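Posted 4 Jun 2021 in Running, Moaning

Week two of the comeback

Quick one because I have to be out the door by six and I haven't packed a thing. Legs fine. Left calf a bit grumpy. Everything else – see below.

So for those who missed it, I stopped running in January. Not on purpose. Had the cold that went to my chest, then the move, then the new job at Koratetti with the commute, and one morning I noticed my shoes were still in a box marked KITCHEN. Five months gone like that. Wendell Blackwood kept texting me the club schedule the whole time, never a comment, just the schedule. I owe him a beer.

First run back was a disaster. Went out at my old pace like an idiot, blew up before the gas station, walked home. Second one I left the watch in a drawer. Much better. I've kept it in the drawer since and I think it might stay there till fall.

What I'm doing now: run a bit, walk a bit, run a bit. Priya Kapoor put me on to it, she came back from a knee thing last year and swears by it. Four minutes running, two walking, repeat until bored. I felt silly for the first couple of days, walking in running shorts with people driving by. Got over it. The walking bits are where I get my breath back and also where I do most of my thinking, such as it is.

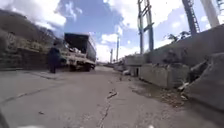
Shoes. People keep asking. I'm still in the old Leltances, second pair, and yes I know they're past it. Heel is worn down on the outside edge of the right one. I tried on three new pairs at the store in Cunham and hated all of them, too much foam, felt like standing on a mattress. The guy was very patient. I'll go back when I've got a free Saturday and less of a mood on me.

Socks matter more anyway. I will not be taking questions.

Food. Still no clue. I used to be able to run on coffee and nothing and now if I try that I'm dizzy by the second walk break. Been having half a banana and a bit of toast, then waiting 90 minutes, which means on work days I'm up at a stupid hour eating toast in the dark. Ksawery Tokarz says just eat the night before and get on with it. Ksawery is twenty-four. I'll check back with him in fifteen years.

Sleep is better though! Didn't expect that so fast. Out cold by ten most nights. Less phone too, becuase I'm too tired to hold it up.

Couple of things I'd forgotten about running:

How hungry you get at eleven in the morning. Unreal. I ate my lunch at my desk before the first meeting on Tuesday and then had to buy another lunch.

How much laundry.

How everyone has a route they want you to try. Reginald Thibodeaux from the club sent me one with so many turns I'd need it written on my arm. I like an out and back. Go out, turn round, come home, nothing to remember.

The hip stretches. I hate the hip stretches. I do them in front of the TV and count fast.

Also hills, I should say something about hills. I've been walking all of them. All. No shame. The plan says effort should stay easy and there's no version of me right now that goes uphill easy. Downhill I'm trying to keep my steps short because that's what got the calf going last time, big flappy strides, slapping my feet down. Hamisi Koech could hear me coming from a street away, he said, and he wasn't being nice about it.

Dropped in on the Thursday group too, just for the warm up and the first loop. Lots of new faces. Somebody asked if I was new. Seven years I've been a member! Anyway I said yes, it was easier.

Races: nothing booked. I had a look at the Wojcik 10K and closed the tab. Looked again later. It's $104 if you include the parking and the shirt, and I don't want the shirt. Might do it. Might hand out water instead and see how I feel watching everyone else. 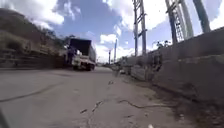 Next week

Same again, three runs, but five minutes running in place of four. Long one on Sunday if the calf behaves. If it doesn't I'll swim, and I'll complain about that here in detail.

I've also promised to foam roll every night. The roller is somewhere in the garage behind the paint. We'll see.

Comments are open agian, by the way, I'd switched them off by accident when I changed the theme. If you left one and it vanished, sorry, try it again. And if anybody has a shoe that feels like an old Leltance, I want to know.

Right. Packing.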